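Inholm wants a second packing arm, and this time it wants a quote in writing

Last updated: February 2021

Savolainen, the eyewear mail-order outfit in Inholm, has asked its owners for $3,152 a month to lease a second robot packing cell from Geveck. The answer so far is a request for more paperwork.

Glasses, bubble wrap and an open box at the Vinuvcombe lab.

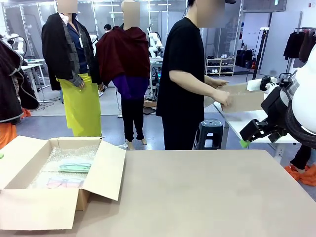
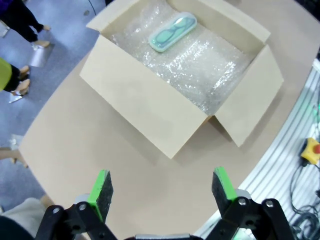
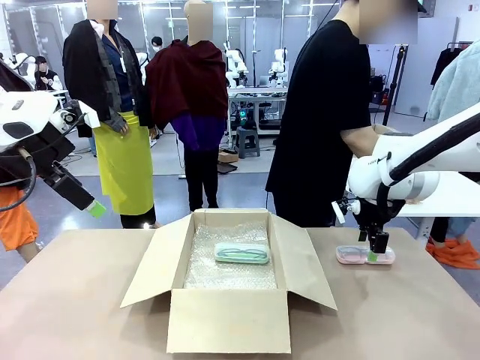

The first cell was budgeted in January on a single sheet of paper. The sheet covered the arms. It did not cover the table, the spare fingertips, the floor cables or the two days of training, and the owners have been hearing about each of these separately ever since.

"I asked what else we'd need and was told 'nothing really,'" said Pentti Sjöberg, who signs the checks. "I have now paid for nothing really four times."

Operations manager Tyyne Jääskeläinen says the new request has everything in it, down to the bubble wrap. It runs 86 pages. The lease would last 20 months, with a buyout price that Geveck describes as "to be discussed" and Sjöberg describes in other terms.

A decision is expected once somebody has read the appendix.

Comments

Arvo Hirvonen: 86 pages to put glasses in a box. I did it for years with no pages.

Sandro Bellini: Ask who pays when the grippers need new pads. Our contract left that out and we found out in week three.

Saulius Dambrauskienė: Does the buyout include the table? Serious question, ours didn't.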